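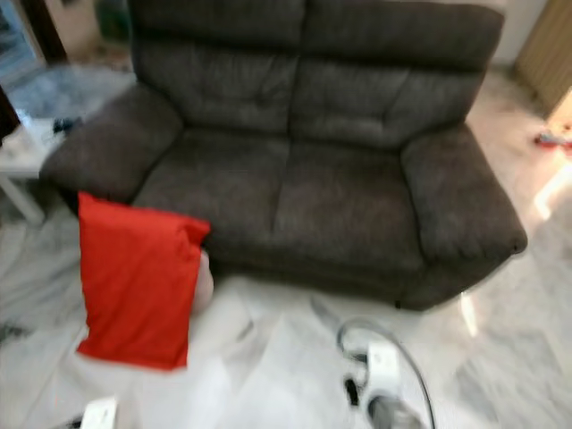

A casa de estudo bíblico e talmúdico de Harkitstead aceita pessoas de todas as idades, e não é preciso ler hebraico para começar. Recebemos muitas perguntas por correio, e eu, Ursina Hubmann, juntei as respostas nesta página. Quem chega cedo pode esperar no sofá de dois lugares, o castanho acinzentado de encosto alto, até que o grupo anterior termine.

## Perguntas frequentes

**Preciso de ser judeu para participar?**

Não. Cerca de metade dos participantes vem de outras tradições, ou de nenhuma. Pedimos só respeito pelos textos e pelas pessoas.

**Que textos se estudam este ano?**

O grupo da manhã lê o tratado Berachot, com os comentários de Rashi. O grupo da noite lê Pirkei Avot, um capítulo de cada vez. Em agosto não há aulas.

**Em que língua são as aulas?**

Em português. As citações são lidas primeiro em hebraico ou aramaico e depois traduzidas. Peço desculpa por algum erro meu – o português é a minha quarta língua.

**Quem ensina?**

Johannes Dlamini ensina o grupo da manhã e eu o da noite. Leilani Ruiz-Ortega dá o curso de leitura para principiantes, que tem 12 lições.

**Quanto custa?**

O curso de leitura custa 26 euros, com o caderno incluído. Os grupos de estudo são gratuitos.

**Posso usar a biblioteca?**

Sim, durante as horas de aula. O catálogo tem 3469 títulos, e uma parte veio da antiga coleção Tirnov. Os volumes desta coleção não saem de casa, os outros podem ser emprestados por cinco semanas.

**O que faço com livros sagrados estragados?**

Não os deite no lixo, por favor. Folhas que contêm o nome de Deus são guardadas e depois enterradas. Pode entregá-las a Xolani Sibiya, na biblioteca, dentro de um saco fechado.

**Como me inscrevo?**

Escreva para a secretaria com o seu nome e o grupo que prefere. Respondemos normalmente na mesma semana – nas festas demora mais.

Última revisão: 2023-11-02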